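Recording pick-and-place examples with a hand-held gripper

Start with small desk items that have an obvious place to grab. Each recording covers a single pick.

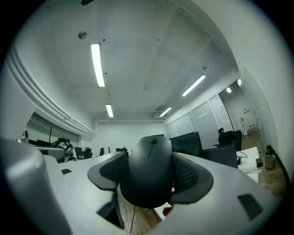

Before you begin, clean the lens and check that both fingers close evenly. Open the Walleo recorder, enter your name and the item, and wait for the ready tone.

1. Hold the gripper still for two seconds with the fingers open.
2. Move in at a steady speed. Don't correct your aim with quick jerks.
3. Close on the sides of the item and lift it to chest height.
4. Pause, then set it down and let go completely before you pull back.
5. Stop the recording.

Items with a cable need extra slack. If the cable snags, delete the take and start over.

Change your starting position after every few takes. Our first set had 2,470 recordings and we kept 1,803. Most of the rejects began with the fingers already half closed, so the model had no approach to learn from.

Aim for 200 takes per item. Upload at the end of your shift and put bad takes in the "review" folder. Zanele Mnguni goes through that folder in the morning. Questions about the recorder go to Tamer Srour.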